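Service change at Salinas Chapel, family asks for no lilies

POLTNESS — The memorial for Lionel Pearce has been moved. It was going to be at the graveside, now its inside at Salinas Chapel on the hill road, 2 p.m. start, doors open an hour ahead. The ground up top is too soft after the August rain and the cemetery crew does not want folding chairs or cars on the grass. Burial will be private, later on.

Pearce ran the feed and hardware counter at Grerko for most of his working life and called the numbers at the Legion hall when his voice was up to it. He leaves two daughters, three grandchildren and a brother out of state. Full obituary is already up on the notices page, so this is just the changes.

Parking. The chapel lot is small. Overflow is behind the old Seron building, gate on the north side, and there will be a van going back and forth for anyone who can't manage the hill. Last van down leaves at 5. Please do not park along the hill road, the bus needs to turn there.

The order of service stays the same except for the music. Dace Hunt will play the organ, two hymns instead of three. Jordan Inskip reads. Lech Laskowska, who worked the counter with Pearce for nine years, will speak for the family and then anybody who wants to say a few words can come up — keep it short please, the chapel is booked again in the evening.

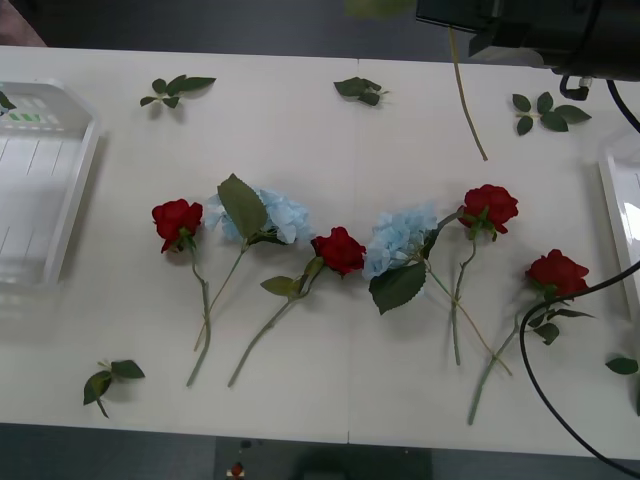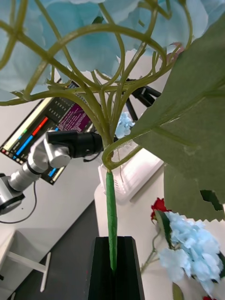
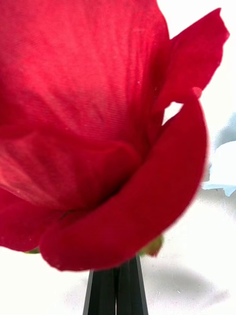
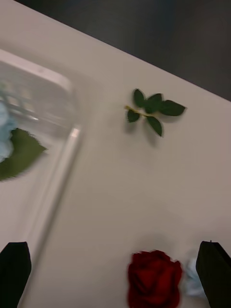
Flowers are the part most people have been calling about. The family has asked for no lilies and nothing with a strong scent, one of the grandchildren has bad asthma. Silk or other artificial stems are welcome and can stay at the grave afterward, cut flowers will be taken down in a few days under the cemetery's usual rule. A red rose or a pale blue hydrangea like the ones on the white table would be fine, single stems or a small bunch. No wire stands, no glass. Put your name on a card if you want a thank you note. Drop off is at the side door of the chapel from 9 in the morning, not at the house.

Anyone who would rather give money can send it to the Poltness youth ball field fund, Pearce kept the scorebook there for years. Checks only, box 1384, with his name on the memo line. The fund will send the family a list of who gave but not the amounts.

Lunch is in the lower hall straight after the service. Ham, potato salad, rolls, coffee. Desserts are still needed and so are a couple more people to help set up tables beforehand. Call Jordan Bickerstaff, who is also keeping the list for rides from out of town. Don't leave food upstairs in the entry, there is no fridge up there and no one will see it till later.

There is a guest book at the door plus a board for photos. Bring copies, not originals, they wont all get back to the right person. Anything of Pearce at the old store is wanted most, the family has almost none from before the move to the new building.

The evening viewing listed earlier has not changed. Same place, 6 to 8 p.m.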